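Grekinia Payroll newsletter, 8 November 2019

Bank file export: change to the record limit

Release 47 of Numwood Payroll changes how direct deposit files are built for Boros accounts. Until now, a pay run was written to a single file whatever its size. Boros rejects any file with more than 400 payment lines, and the rejection notice does not give the reason. From this release, longer runs are split into numbered files, each with its own header and control total.

To use the new export, open Settings, then Bank Files, and select Split by Record Limit. The option is off by default. Company names longer than 32 characters are shortened in the header. Check that the shortened name matches the one the bank holds before the first upload. 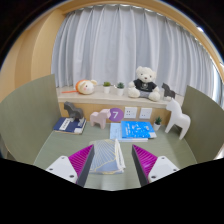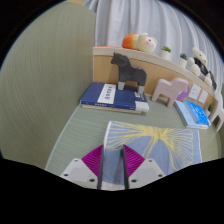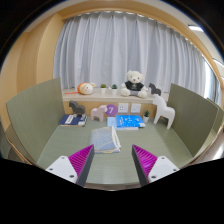

A reader of the September issue wrote that split files had been refused as duplicates when both were uploaded on the same day, and asked whether the batch number could be raised by one for each file. It now is. The number is stored with the pay run and does not reset if the export is repeated.

Files made with the Gatetti connector are not affected. That connector sends payments one at a time and has no line limit. Users who run both methods should keep the 2 export folders separate, as the file names follow the same pattern.

Approval rules are unchanged. Each split file must be approved on the bank side before the cutoff time for the pay date.

We use cookies to improve your experience on this site. Accept | Manage settings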